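Jun 30, 2026, notebook, laundry trials

Today I continued the stain work for the Edari detergent. The question is still the same as in May: does a long soak at low temperature do as much as a short wash at high temperature? I used the Skenex powder as reference and kept the dose at 14 grams for every load. 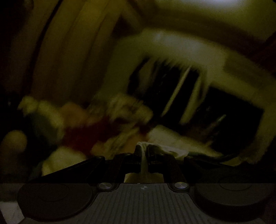

Water hardness was measured before the first load and again after the last one. Both readings agree, so I do not correct for it. The scale needed to be zeroed twice — please check the batteries before you use it. Total dry weight of the first load was 654 grams.

Sumeya Belay asked me why I let the stains age for eight days. Fresh stains come out too easily and then all powders look equal. With older grass and sauce we can see a difference between the products, at least on cotton.
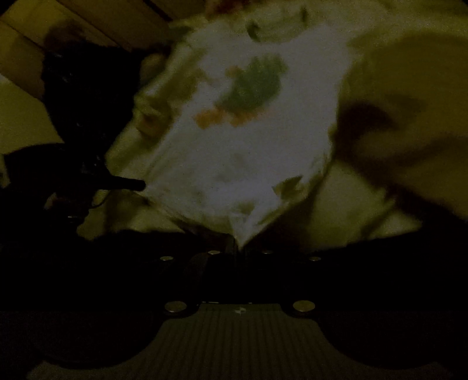
White cloth with green and orange-brown stains.

The Platby sample makes a lot of foam and I had to add a second rinse. I wrote it in the table as a separate column, so the water use is not mixed with the other results. Kumsa promised a new batch with less perfume, but it did not arrive yet.

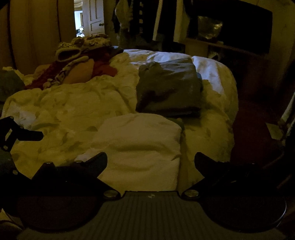 Folded white towel on the bed, leaf-print duvet.

To do: repeat load 2 with the longer soak, order more cotton strips, ask Sumeya for the key of the drying cabinet.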